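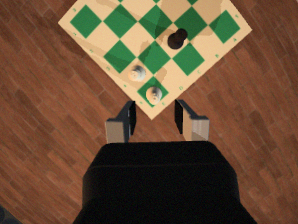
Trernix Tabletop Workcell
Equipment and Planning Information

The Trernix Tabletop Workcell is a single-arm manipulation station for teaching laboratories, research groups and technical colleges. It is supplied by Prodico as a complete order, with the arm, two-finger gripper, wrist camera, controller and the Plinuleck simulation package on one quotation. Departments may also order the simulation package by itself and add hardware in a later budget year.

Intended use

The workcell is designed for pick-and-place work with small, light objects on a flat surface. Typical course assignments include sorting, stacking, moving pieces on a game board and placing parts into trays. It is not rated for machining, for food handling or for work alongside children. Departments that need a heavier payload should contact the sales office about the Kumsa floor-standing range, which uses the same controller.

What is included

Standard order:
Arm with table clamp and mounting plate
Two-finger parallel gripper with one set of replaceable fingertips
Wrist camera and cable
Controller, emergency stop and power supply
Plinuleck simulation package, 14 seats
Printed setup guide and safety poster

Available separately:
Additional fingertip sets
Second emergency stop for instructor use
Extra simulation seats, sold singly
Transport case with wheels

Tables, computers and safety screens are not included. Objects used in the exercises are also purchased locally, although matching models of the common ones are provided in Plinuleck.

Simulation before hardware

Most institutions begin with the simulation package. Students write and test their programs against a model of the arm, gripper and camera, and the same program files are then loaded onto the controller. Tasks, floor and table surfaces, lighting and object positions can be changed by the instructor and saved as a course set.

A program that runs correctly in simulation will usually need adjustment on the physical arm. Grip force, friction and camera exposure are the most common causes. Instructors should reserve at least 3 class sessions for this work when the hardware is first introduced.

Space and power

The workcell requires a rigid table with a clear top 900 mm deep. The table must not be on casters unless they can be locked. Allow space for one operator to stand in front of the emergency stop without reaching across the arm. The controller runs from a standard grounded wall outlet and should not share a power strip with other laboratory equipment.

A wired network connection is recommended. Wireless operation is supported for monitoring only.

Planning a budget

Prices are given by written quotation and depend on the number of stations, the number of simulation seats and the service plan selected. When preparing a request, departments are advised to include the following items, which are often left out of first-year budgets:

Replacement fingertips. These wear with use and are not covered by warranty.
Computers that meet the Plinuleck graphics requirements.
Staff time for installation and instructor training.
Annual renewal of simulation seats after the first year.
Delivery to an upper floor, if no freight elevator is available.

Quotations can be divided into phases. A common arrangement is simulation seats in the first phase and one workcell in the second, with further stations ordered after a full term of teaching. Prices for later phases are held only if they appear on the original quotation.

Delivery and installation

Orders for the fall term should be confirmed early enough to allow for delivery and setup before September. Simulation licenses are issued by email once the order is accepted. Hardware is delivered to the receiving address on the purchase order, and installation is scheduled separately with the department.

Instructor training is offered at the time of installation for up to 2 staff members per station. Additional places may be requested on the order form.

Warranty and service

The arm, controller and camera carry the standard Prodico warranty. Damage from collisions is repaired at the listed service rate unless the extended plan has been purchased. Software updates are included for as long as the simulation seats are current.

Contacts

Quotations and phased purchasing: Nosipho Radebe, Institutional Sales
Site requirements and installation: Lụa Tô, Technical Planning

Please include the name of the institution, the number of students per section and the preferred delivery month with each inquiry.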